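What we're spending on next, and why the arms can wait

I finally sat down with the spreadsheet last night, the one Hongjun Tang has been nagging me about since December, and I have thoughts. Long ones. Get a coffee.

Quick catch-up if you're new: I run the little packing bench at Skestavell, and for a while now we've had a two-arm cell working on wrapping. Bubble wrap, tape, the boring stuff that eats my afternoons. It's all still practice runs. I went into the spreadsheet thinking the big line for next year would be better arms (I had a tab open for the Visser ones and everything!) and I came out with a completely different list.

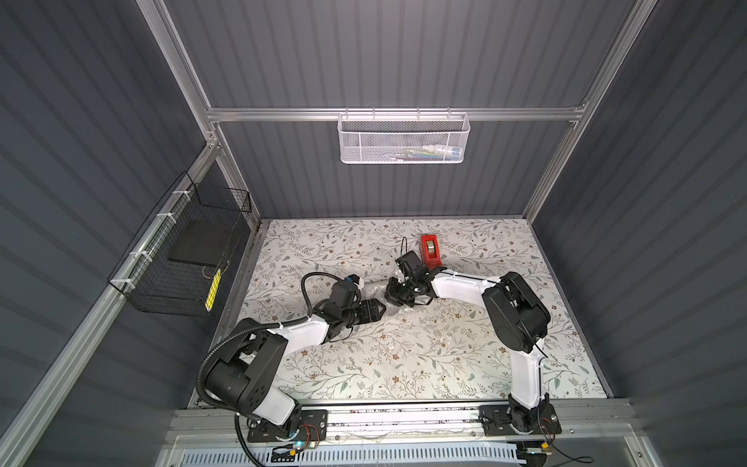

So, the list. First up is grippers, or at least new fingers for them. Wrap is slippery and light and it never sits the same way twice, and I'd much sooner pay for three sets of fingers to try than one fancy wrist. Mbali Naidoo thinks we can print most of them ourselves, so I put down 51 dollars for filament and moved on feeling very thrifty.

Second is spares. Cables mostly! I had nothing at all in the budget for cables last time, which was dumb, and then I paid rush shipping on one that cost less than the shipping. Now there's a line for it. Sizwe Fourie wanted me to call it "consumables" and I've called it "cables and regrets."

Then there's tape and wrap, which sounds like pocket change until you're practicing all day. We're going through about 90 feet of wrap a month just on test runs, and Skundby only gives the good price if you order by the pallet. I don't have room for a pallet. I barely have room for my chair.
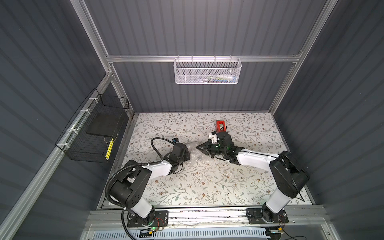
Should you buy the second arm right away, or start with one and add it later?

Start with one if your job is picking something up and putting it down. For wrapping I'd budget for the pair from day one, plus the frame to bolt them to, and I'd get both from the same seller in the same order so the parts match.

Okay, back to the money. The thing I keep going around on is the software support from Vellus. It's a yearly fee, and Busisiwe Steyn says we've called them 3 times in total, so is it worth it? Two of those calls saved me a whole day each, though. I've left it in for now with a question mark next to it, and I'm going to ask if they do a cheaper plan for small shops.
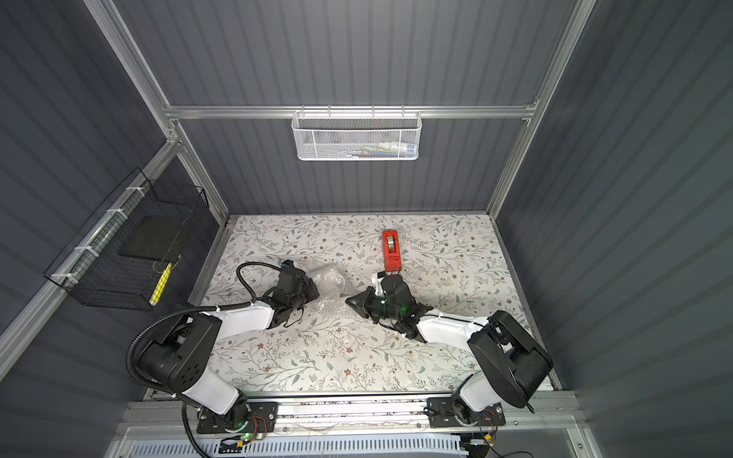

I've also set aside a bit for my own time, which I never used to do. Hours spent fiddling are hours I'm not packing, and that belongs in the spreadsheet too. If you've priced out a setup like this, tell me what you forgot the first time. I'm sending the final version to Hongjun before lunch and I can still add a row or two.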